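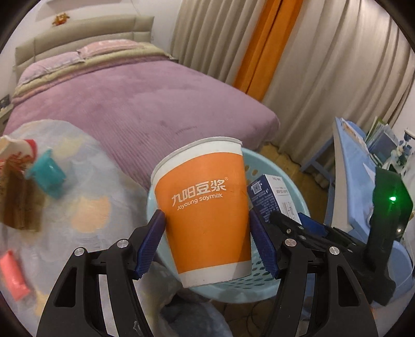
I almost skipped the Kiver open house this year. It was raining, I had a sink full of dishes, and the drive out to Pamholm is the kind where you get stuck behind a gravel truck and just live there for a while. But I'd missed the last one and complained about it for months, so off I went on Tuesday with a thermos and my good walking shoes.

For anyone who hasn't been, Kiver is the food packaging place on the far side of the canal, in the old Albers building (the Albers name is still painted on the brick, very faded, and I hope they never touch it up). They do printed paper cups and small cartons, mostly for drinks. Once a year they open the doors, you pay 5 dollars, you get a sticker for your coat, and you can wander through most of the ground floor. I am a packaging nerd. I own more tea tins than tea. So this is basically my Super Bowl.

We started in the paper room, which smells wonderful, like a new notebook. The rolls are taller than I am and they weigh 900 pounds each, and the guide let us put a hand flat on one. Then came printing, where I could have stayed all afternoon! They had proof sheets hanging from a line with clothespins, the same design over and over with tiny color changes, and people in my group were arguing about which red was the reddest. I picked wrong, apparently. The one they went with looked like ketchup to me.

After that you go down a ramp into cup forming. It is LOUD. Take the earplugs they offer you at the door, even if you feel silly. The flat fan shapes get wrapped into a cone, sealed up the side, the bottom goes in, and then the top edge gets curled over into that rolled rim. I had never thought about the rim before. Our guide ran through it twice for me, shouting, and the short version is that a curled edge makes the cup stiffer and it's nicer on your lip. I've been running my thumb around the edge of every cup I meet ever since.

My favorite part was the sample area, though, back up on the main floor where it's quiet enough to talk. They collect cups and cartons from all over to look at how other people do it. The one I fell for was a big paper cup from Joyoung, a soymilk cup, in the brightest orange you can imagine with white Chinese characters running uphill across it. Plain white rim, plain white strip at the bottom, and all that orange in between. So cheerful! It was with a light aqua plastic basket, one of those round ones full of diamond and oval holes, and the orange against the aqua made me want to repaint my kitchen. There was a little carton in the basket too, dark navy with a whole lot of tiny white print and a QR code. I like a box with plenty to read on it, but next to that cup it didn't stand a chance.

I got to talking with a woman from my group about soymilk after that. She makes hers at home and drinks it hot in the mornings with a pinch of salt, which I'd never tried. (I have now. Go easy on the salt.) She also told me that the Zireck market, over by the bus station, has a whole shelf of soymilk powders and I should quit buying the sad carton stuff.

Now for the grumbles. The cafe ran out of soup by one o'clock, and all that was left was egg salad. The signs for the restrooms send you in a circle. And they'd closed off the carton folding line for repairs, so we got a video on a folding screen with the sound turned way too low. I saw the real thing two years ago and it's the best machine in the building, so if you're going mainly for that, maybe call ahead.

The gift table made up for a lot. A sleeve of misprinted cups is 3 dollars and you don't get to choose which ones. Mine have a blue stripe that wanders off sideways and I love them. I also bought a wall poster with 150 cup designs on it and have no wall to put it on.

Parking is free but the lot is small, and by the time I left people were lining the road all the way to the bridge. Go in the morning if you can. The last tour leaves at 3:30, and they do mean 3:30, I watched them shut the door on a family of four.

Stopped at Zireck on the way home and came out with two bags of soymilk powder and a strainer.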